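Cleaning a matte white desktop: notes on cloths, water and residue

I have been asked twice this month what I use on white desks, so these are my notes in one place. My own desk is a matte white top, bought secondhand in May, and it collects marks faster than the dark one it replaced. Gloss tops are a separate problem and I do not cover them.

The procedure is short. Clear the top completely. Dry-wipe first, then damp-wipe, then dry again with a second cloth. The damp solution is 7 ml of plain dish soap in 290 ml of lukewarm water. More soap does not clean better and leaves a film, which then holds dust. I tested a double dose for 14 days and went back.
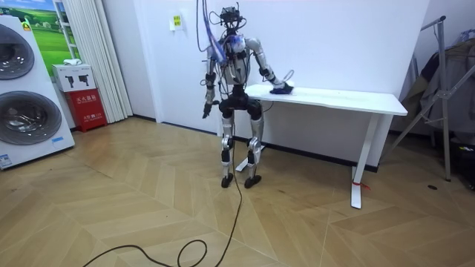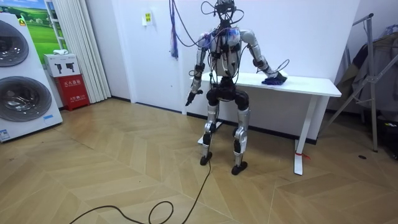
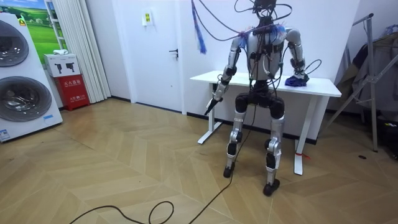 A blue cloth on a white top, close up:

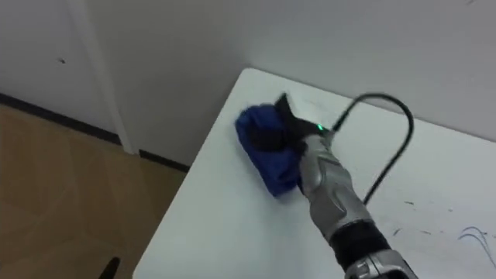 Cloth handling matters more than the cleaner. A microfiber cloth folded in quarters gives eight clean faces, and a fresh face every few passes keeps the dirt from going back onto the surface. A bunched cloth works on part of its area only. In the close view the cloth is crumpled into a wad near the back edge, and in that shape I would expect uneven pressure and streaks on a matte finish. The same view has the kind of mark I get most questions about: short grey-black streaks in a cluster on the white. On my desk those come from rubber feet and cable jackets, and soap does very little to them.

For scuffs I use a dry white eraser first, light strokes, one direction. If that fails, a melamine sponge, damp, no pressure -- it is an abrasive, and on a matte top it will polish a shiny patch that cannot be undone. Test under the desk. Annelies Lehner wrote to say she uses baking soda paste. I tried it on an offcut and it left visible scratches at a low angle of light, so I do not recommend it.

Back edges need a separate pass along the wall, with the cloth folded over one finger. I do the corners in the same pass.

Wash cloths at low temperature without fabric softener, which coats the fibers. Dark blue ones should be washed alone the first two times. Mine turned a white one pale gray, and it is now the cloth for the bicycle.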